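We're looking for a pantry and hospitality assistant at Irthorpe House, and we'd love to hear from you if you're the kind of person who can't walk past a crooked stack of cups without straightening it. Irthorpe House is a shared office building in Sernden, with three floors of small companies and a good many people working on their own, and on a normal morning over 200 of them come through our doors wanting something hot to drink. The pantries are where everybody meets. They're also where the crumbs land, where the milk runs out, and where somebody sets down a mug at nine and remembers it after lunch. We'd like one friendly person to look after all of that, and we'd like that person to stay with us for a good long while.

The job is 20 hours a week, mornings, starting at 7:30. You'd be paid by the hour, with paid vacation from your first month and breakfast on us every day you work (Wendelin Gruber, who runs the building, bakes on the side and tends to make too much -- you've been warned). We hope to have someone in place by January, though we can wait a little for the right person if you need to give notice somewhere else.

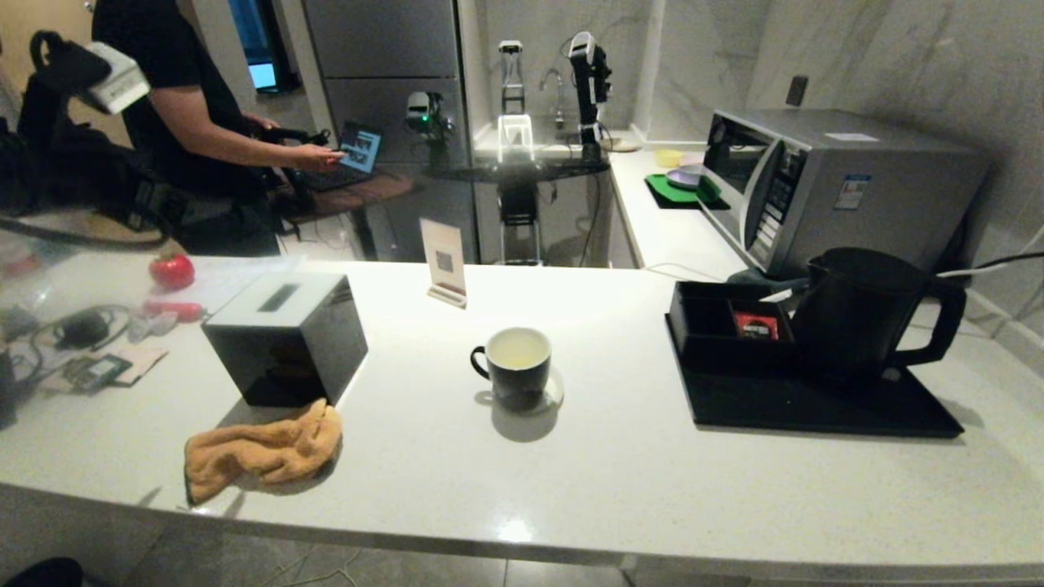
The tea counters will take up the biggest part of your morning, and they're what our members notice first. Each one gets wiped down from end to end before eight, and then you'd go back at ten and again before you leave. Things wander over a few hours, as they do in any kitchen people enjoy using: a towel ends up in a heap against the tissue box, a mug of what looks like light tea stands in the middle of the stone, and the organizer beside the kettle has a red packet in one of its compartments. You'd fold the towel or swap it for a fresh one, top up the tea and coffee, fill the kettle, check inside the microwave and stand the little QR card where people can reach it with their phones. Please ask before you clear anything that looks like it belongs to somebody's work. 

Beyond the counters, you'd also be doing the following:

- running the dishwashers and putting the mugs and saucers back where they live
- checking the fridges each morning and throwing out what's past its date (we put a note up the day before, so no one loses a lunch they cared about)
- keeping the supply closet in order and writing the weekly list for our wholesaler, Piras
- setting out drinks for meetings in the Weruser room, which seats 40
- saying good morning, and meaning it

You don't need experience in a hotel or a café, although it's very welcome. What matters more to us is that you notice things, that you're comfortable on your feet for most of the morning, and that you can lift a case of milk without hurting yourself. You should be happy speaking everyday English with people from all sorts of places. Some of our members are chatty and some have their headphones on until noon, and you'll soon learn which is which!

You would report to Wael Ait Ali, who did this job himself before he moved to the front desk and still has strong opinions about how to descale a kettle. He'll work alongside you for your first 9 shifts, and after that he's only one floor away.

To apply, please send a short letter, in whatever style feels natural to you, along with a list of the places you've worked. You can also bring both to the front desk in person any morning before noon, and Wael will gladly show you the pantries while you're in the building. We'll reply to everyone who writes to us. If we'd like to meet you, we'll invite you in for a chat and a paid trial morning, so wear comfortable shoes and come hungry.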